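J'ai acheté ce lit avec tête capitonnée, modèle Kostitz de la marque Riston, et le drap-housse Walczak au même moment, dans la même boutique. J'écris cet avis après plusieurs mois d'usage, car avant l'achat j'ai cherché des opinions détaillées et je n'ai trouvé que des notes sans texte. Je m'excuse pour les fautes, le français est ma troisième langue.

## La tête de lit

Elle est gris foncé, rembourrée, avec le haut légèrement arrondi. Selon la lumière, je vois un peu de vert dans le gris. Ma femme dit que c'est mon œil. Une couture verticale divise le panneau, et elle n'est pas au milieu. Au début cela m'a gêné, maintenant je ne la remarque plus. Les bandes claires sur les côtés sont jolies contre le mur blanc, mais elles prennent la poussière et il faut les essuyer souvent.

Le rembourrage est ferme. Pour lire le soir, je mets quand même un oreiller derrière le dos. Après 80 pages sans oreiller, je sens mes épaules.

Le montage nous a pris une soirée à 2 personnes. La notice est correcte, sauf à l'étape 11, où le dessin montre la traverse à l'envers. J'ai dû tout dévisser et recommencer. Si vous montez le même modèle, regardez d'abord de quel côté sont les trous.

## Le drap-housse

C'est la partie dont je suis le plus content. Il est bien tendu sur le matelas, avec très peu de plis, et les coins ne remontent pas pendant la nuit. La couleur est difficile à nommer : à certains moments il paraît blanc, à d'autres il tire vers une lavande très pâle. Si vous voulez un blanc exact, demandez un échantillon.

Comme la surface reste lisse, j'y plie aussi le linge. Un jean posé à plat garde bien sa forme, et je n'ai pas besoin de sortir la table à repasser.
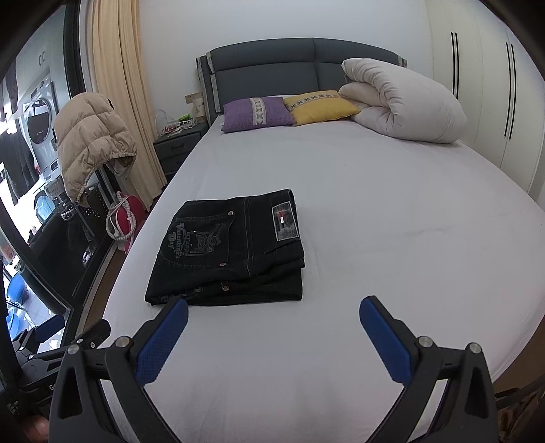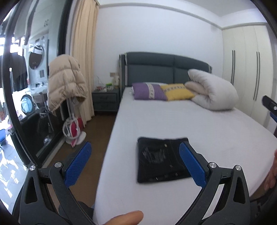
*Le drap-housse Walczak, la tête de lit Kostitz et un jean noir plié.*

## Les coussins

Le violet et le jaune moutarde, avec la bande à motifs, sont de chez Arham et ne font pas partie de l'ensemble. Je les mentionne parce que la vendeuse m'avait conseillé des coussins gris, pour aller avec la tête de lit. Je suis heureux de ne pas l'avoir écoutée. Il faut cependant les enlever chaque soir et leur trouver une place, et chez nous cette place est souvent la chaise.

## Ce que j'aime moins

- L'odeur du tissu neuf est restée longtemps, malgré la fenêtre ouverte.
- Le drap-housse est un peu difficile à enfiler quand on est seul, surtout le dernier coin.
- La livraison était prévue en décembre, et j'ai attendu encore deux semaines de plus.
- Le service client répond poliment, mais il m'a demandé trois fois le même numéro de commande.

## Mon avis

Je mets quatre étoiles sur cinq pour le lit et cinq pour le drap. J'ai déjà commandé un deuxième drap identique, pour pouvoir changer sans attendre la lessive. Pour la tête de lit, je conseille de la voir en magasin et de s'asseoir contre elle quelques minutes avant de payer.

Bogumił Pietrzak, 07/05/2019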